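# Ondus: needle and thread tracking for robot-assisted suturing

Ondus is a small set of Python tools that finds suture thread, needle and instrument tips in surgical robot video, and passes them to a motion planner. It started as a weekend script for drawing thread curves and has grown well past that. We're really pleased with where it has got to!

Current release: October 2019. Maintained by Zuleica Prado and Valdir Paiva.

## What's in the box

- `florov`: thread tracer. Fits a smooth curve to each visible strand and keeps separate strands separate where they cross.
- `peixoto`: tip and jaw pose, from video plus joint readings when you have them.
- `vestton`: the planner. Takes the two outputs above and suggests the next grasp or needle path. It only suggests; it does not drive the arms unless you start it with `--live`.

## The data

There are 44 recordings, each stored at 30 frames a second, with two views per recording. One view comes from the wrist, the other from a fixed camera. Labels cover thread, needle, jaws, stitches and blood stain. The stain label was Valdir's idea and it made a huge difference, as the early tracer loved to run off along any dark red streak it could find.
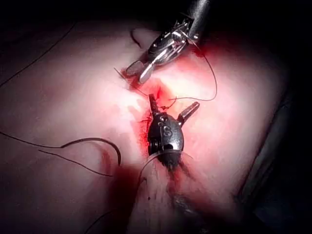
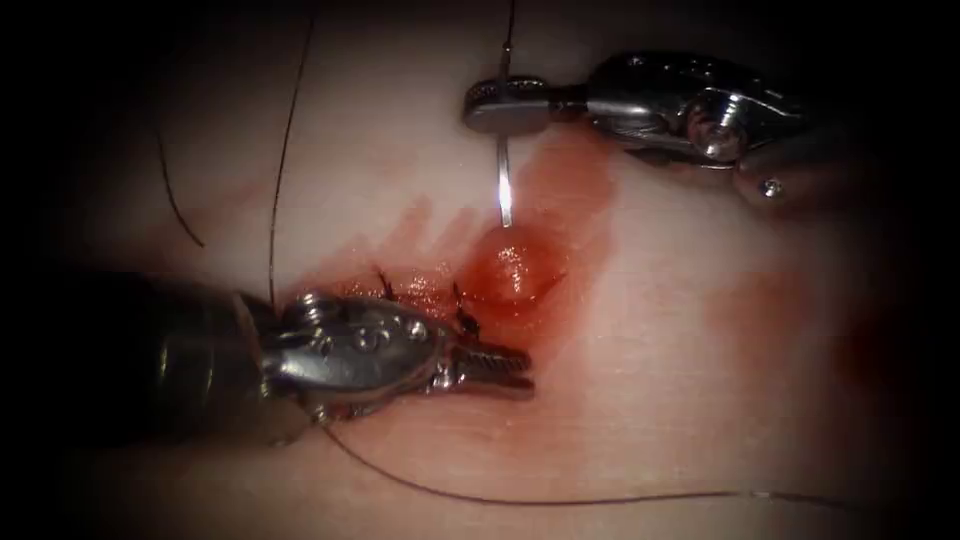

Thread is labelled as a centre line, with a flag for each stretch that passes under a tool or fades into the dark part of the view. Please keep the flag if you convert the files. Cut thread ends count as `tail`, a strand still in use counts as `run`, and the tracer treats them quite differently (a tail is never offered to the planner as something to pull).

Bright spots on polished metal are still the hardest thing for `peixoto`. Turning on `mask_glare` helps a lot, but it will sometimes eat the needle as well.

## Getting started

 pip install -r requirements.txt
 python -m florov.trace --rec 2 --view fixed
 python -m vestton.plan --rec 2 --dry

The second command writes a small file of curves, and the third prints the suggested path. If the path comes out empty, check that both views have the same start time in `sync.txt`. It's nearly always that.

## Known gaps

Recordings made before June use the old jaw labels. Run `tools/relabel.py` on them first. The wrist view has no depth yet; Zuleica has a branch for it, and testers are very welcome.

## Comments

**mgw66:** Tracer works nicely on my own clips after I lowered `min_len`. Is the tail/run split learned or by rule?

**Valdir Paiva:** By rule for now, mostly length and whether one end meets a knot. A learned one is on the list!

**tamsin_k:** `mask_glare` ate my needle, as promised. Setting it to 0.4 brought it back.

**Zuleica Prado:** Lovely, I'll try that as the default.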